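Unit 4 - Desk Storage: Pens in a Cup

Writing tools are kept upright in one open cup. The desktop stays clear otherwise. 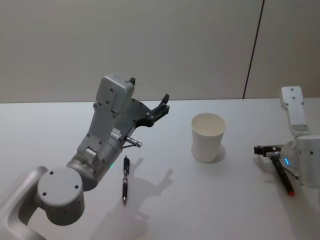

Fig. 1. White cup with a pen and a marker on the tabletop.

Check each cap before storage. Caps stay on markers; retractable pens go in separately - one at a time.
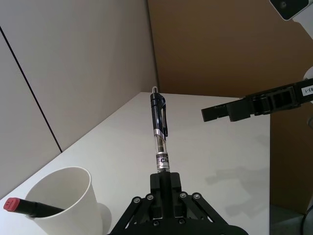 4.2 Clearing the surface

Wipe the top after the cup is removed. A desk 120 cm wide takes 30 seconds.

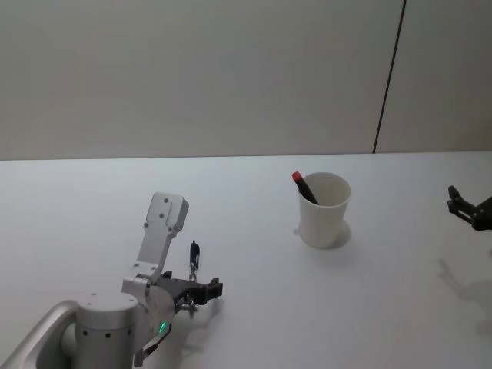

Why use a cup in place of a tray?
A cup takes up less of the desktop and keeps the tools within reach.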